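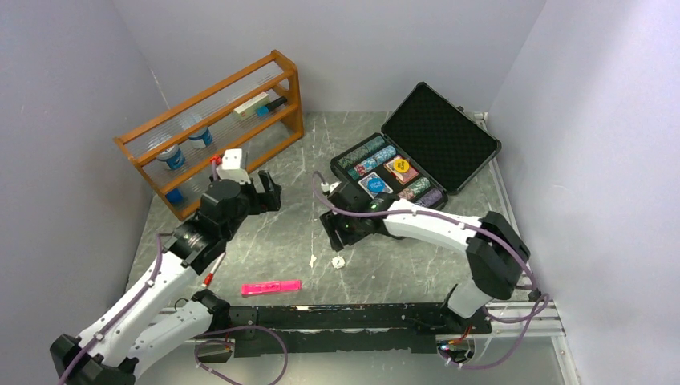 Two arms, one shelf and the poker case, in the tidying bay at Echeverri.

About Nolamum

We teach robot arms to tidy up. Nolamum began in a former carpet showroom in Echeverri, and we now look after 13 pairs of arms for small warehouses and one very patient toy library.

Most firms use this page to tell you about their values. We'd like to tell you about the July fault.

Our control software, Rultness, had been asked to put small things on a shelf, all night, unwatched. It logged 1,708 successful placements, and we were delighted. Then someone checked: 1,495 of those had been made with nothing in the gripper. A worn position sensor was reporting closed fingers as full ones, and Rultness, a trusting soul, believed it. During one of these triumphs an arm also leaned on the shelf harder than it should have, and the force limit that ought to have stopped it was switched off. We had switched it off.
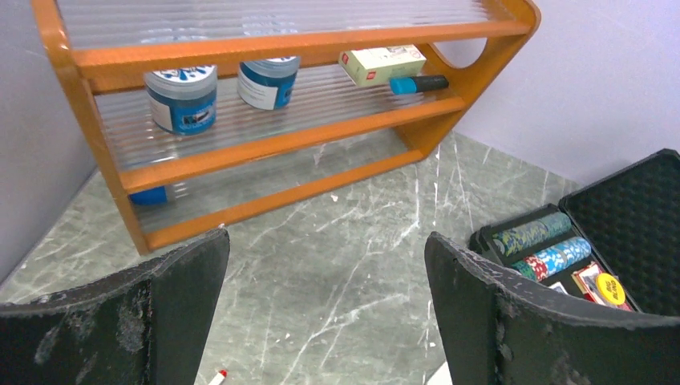 Wrist view of the shelf, fingers open. The scuffs are on our list.

The limit is now locked on, and changing it takes two people and a key. Sensors are swapped every 3,000 cycles. A grasp counts once the wrist camera agrees that there is something to hold.

We sent the full fault report to every customer. Trurora, our oldest, replied with a correction to our arithmetic.

Visits are by appointment. Please stay behind the yellow line until the arms are parked.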